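8/6/25, Dumetgate, cell 2

Started at seven with Roald. Liliana on the phone from Rovport for the first hour, then lost her to a meeting.

Overnight run finished at 2,812 handovers, started from zero on Monday. Kalevi's target was 2,000 before we talk to the day shift about the new rota, so we are past it and the talk goes ahead. I have asked him not to send the number round by itself. The last time a figure went out without the stoppages next to it, people on the packing side read it as their jobs gone by December, and Solange spent two days putting that right.

Stoppages this run: 11. Most were the grip timing out and waiting for someone to press resume. Log is in the Galindo folder, sorted by time, not by cause. Leobardo wants it by cause. Will do it if there is a quiet afternoon.

Wrapping: plastic film stays on the forearms for now. Roald thinks it drags at the joints when it bunches up. I haven't seen a difference in the cycle times but have not looked properly either. To check: same program, film on and film off, one hour each.

Lighting unchanged. Green work surface wiped down before the start. It has a few scuffs, leave them.
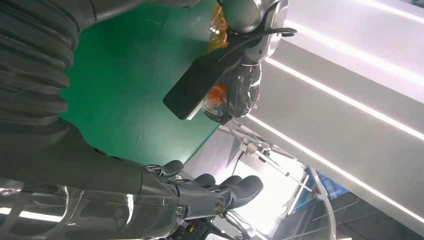

Who restarts the cell when it stops during a shift?

The operator on the nearest bench, after looking inside and pressing resume at the panel. If it stops twice on the same item they leave it stopped and call the setter. They are not expected to work out why.

Wrote that down because Solange was asked it three times yesterday and gave it slightly differently each time. She will put it on the board by the door.

Talked with the bench operators at break. Main points, as they said them:

The handing over itself they don't miss. Wrists are better, two of them said so without being asked.

What they do miss is being able to swap places every hour. With the cell running there is one less station to rotate through, so people stay longer on inspection, and inspection is hard on the eyes by mid-afternoon. Kalevi hadn't allowed for this in the rota. I hadn't thought of it either.

Nobody is clear whether pressing resume counts as setter work for pay. Not mine to answer. Passed to Solange, who is passing it to Rovport.

One asked if they could be shown how to teach a new pick position. I would like to say yes. The Onel training is two days and we have only ever sent setters on it. Leobardo is against taking two people off the bench in the same week, fair enough, but one at a time should be possible. Draft a note to Liliana.

After lunch: tried the slower approach into the handover, fingers opening earlier. Looks calmer to stand next to. Costs a bit of time per cycle and I think it is worth it, as the operators on that side said the fast version made them step back. Roald disagrees. Left it on slow until Friday, then we compare.

Still open:
film on / film off test
stoppages by cause for Leobardo
rota with shorter inspection turns, Kalevi to redo
resume and pay grade, waiting for Rovport
spare resume button cover, the old one is cracked

Cell left stopped at ten past four, key in the cabinet.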